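OFC 18: Office Equipment Maintenance
Unit 4 handout: The desktop stapler

Scope
This unit covers the standard half-strip and full-strip desktop stapler. Electric staplers, plier staplers and tackers are in Unit 5. Bring the parts sheet from Unit 3 to the Thursday session.

4.1 Main parts
Base. The lower body, in plastic or steel. It carries the anvil and keeps the tool from tipping when force is applied at the front.
Anvil. The small grooved plate under the head. Its grooves bend the legs of the staple. On many models it can be turned to give an inward (clinched) or outward (pinned) bend.
Magazine. The channel that holds the strip. The floor of the channel must be straight along its whole length.
Follower and spring. These push the strip forward to the exit slot.
Driver. The flat blade that separates one staple from the strip and pushes it down through the paper.
Cover or handle. The part that takes the user's force and passes it to the driver.

4.2 Placing the tool
Set the stapler on a hard, level surface. A soft pad under the base takes up part of the stroke and leaves the legs partly bent. Check the closed tool first: the head should line up with the front of the base, with no sideways play. Force is applied over the head, at the exit end. Force applied at the middle of the cover lengthens the stroke and can twist the magazine.

The blue and silver stapler on the white tabletop; in the second view the fingertips are on the silver head, at the exit end.

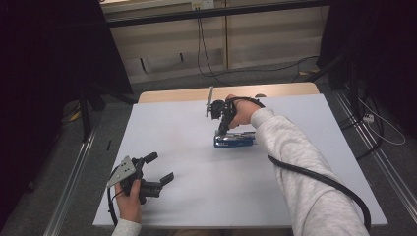
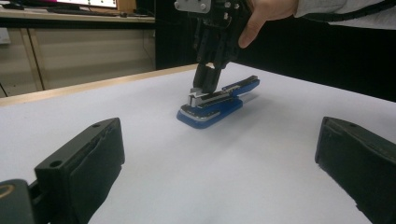

4.3 Clearing a jam
1. Open the magazine and remove the strip.
2. Look into the exit slot from below. Note whether the jammed staple is flat, crossed or doubled.
3. Pull the staple out with fine pliers, in line with the slot. Do not pry against the driver.
4. Work the handle twice with the magazine empty. The driver should return fully each time.
5. Reload and test on two sheets of scrap paper.

4.4 Recording faults
Enter each fault on the Ruvex log sheet under one code only. The practice log for this unit holds 1,283 entries, of which 412 are coded J (jam). Sort the J entries by staple size before answering the worksheet. Entries with no staple size are left out of the sort.

Reading: Ilgate bench manual, section 18, "Drivers and springs."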